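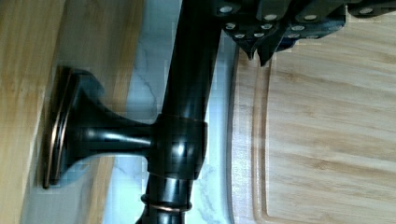
Why add a wrist view to a policy that already receives a fixed view of the counter? The fixed view loses the fingertips behind the arm and tall objects, and most failed grasps in our baseline occurred in the last 2 cm of approach.

4.2 Effect of clutter

Trurlow was trained on 800 teleoperated demonstrations and evaluated on six kitchen layouts, with 20 trials per layout. Object positions were changed between trials by the second author, Gil-soo Do. Trarance, our fixed-view baseline, used the same demonstrations and the same action space.

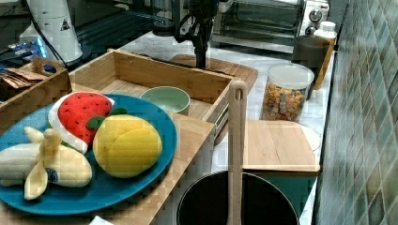
Figure 3. Kitchen layout used in the clutter condition.

Occlusion was scored per object by the fraction of its surface hidden from the fixed view. Low items placed inside taller ones received the highest scores, as with the small green bowl inside the open bamboo box in Figure 3. Soft items such as the plush fruits on the blue plate were scored separately, as their outline changes under contact. The gap between the two policies was widest in the high-occlusion group and close to zero for objects in plain view. Scoring followed the Kanaan protocol without changes.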